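Clulow Users Forum
Handheld Units and Workcells > Maintenance and Setup
Topic: Finger pad replacement and jaw zero on the handheld gripper, Bench 3

g_plattner
Site: Zurkthorpe
Posts: 362

Members are asked to review the procedure below before it is entered in the October revision of our maintenance binder. It concerns the handheld gripper used at Bench 3 for tray handling trials. The fingers on this unit were replaced last month following wear at the inner faces, and the jaw opening reported by the software no longer agrees with the opening measured at the tips.

Our present practice is as follows. The unit is powered down and the trigger released. Each finger is removed, the mounting face is wiped with a dry cloth, and the new finger is seated by hand before the screws are drawn up in alternation. The unit is then restarted and the jaws are closed and opened fully 3 times. The zero is stored at the closed position and the span at the open position.

The check is carried out over the white table, with the jaws open and one divided plastic tray set out ahead of the tips.

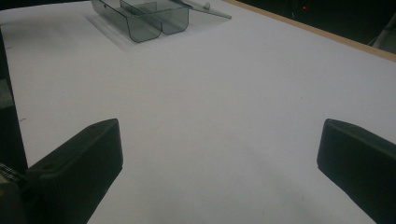 Jaws open at the Bench 3 table, divided tray ahead of the fingers.

After the last replacement the closed reading was correct, while the open reading was short by 2 mm. I would be grateful to learn whether other sites store the span at the mechanical stop or at a gauge block.

Gebhard Plattner
Cell Maintenance, Zurkthorpe

traterine_bench
Posts: 41

We store the span against a gauge block. The mechanical stop on our unit has a rubber bumper, and the bumper gives under a firm trigger pull. Two operators will obtain two different readings from the same stop. With the block in place the readings agree.

I would also ask whether the screws were tightened with the jaws open or closed. If they are tightened open, the fingers can settle slightly outward. Closing the jaws lightly on a flat shim before the final turn has cured this for us.

mwk_cells
Posts: 118

I do not agree that a gauge block is needed for routine replacement. The block is the right tool after the linkage has been taken apart. For a finger change alone the linkage has not moved, and the stored span should still hold. If it does not, the fault is in the seating of the fingers and a new span value will only hide it. I would take both fingers off and look for grit on the mounting faces before storing anything.

g_plattner
Posts: 363

I thank both members for their replies. The screws were tightened with the jaws open. Our binder does not specify a position, and I accept that it should.

With regard to grit, the faces were wiped but were not inspected under a lamp. This will be done at the next opportunity.

Goodall_QA
Posts: 77

A remark on the test object. A tinted, see-through tray is a poor choice for a span check. Its edges are difficult to judge by eye, and more so in the camera view. We use a solid block with square corners for measurement and keep the clear parts for the grasp trials that follow.

I would further suggest that the table be wiped before the session. Smudges on a white surface do no harm to the jaw reading, but they have troubled our tracking on more than one occasion.

g_plattner
Posts: 364

The tray is not used for measurement. It is used afterward, to confirm that the operator can approach and close on a thin wall without striking the divider. The wording of the procedure will be changed so that the two steps are kept apart. The remark about the table is noted.

mwk_cells
Posts: 119

On that basis I have no objection to the tray. I maintain my view on the span value.

traterine_bench
Posts: 42

May I ask the replacement interval at Zurkthorpe? We change fingers at 4,000 cycles whether or not wear is visible.

g_plattner
Posts: 365

We change on condition and have no fixed interval. I am not persuaded that a fixed count suits a unit that handles light plastic parts on one day and metal brackets on the next.

The fingers were refitted this afternoon at 2:40. A small burr was found on the left mounting face and was dressed with a fine stone. The screws were drawn up with the jaws closed on a shim, as advised. The open reading is now within tolerance using the original span value. The draft will be amended and posted in the documents section for comment.

Goodall_QA
Posts: 78

Please include the shim thickness in the draft.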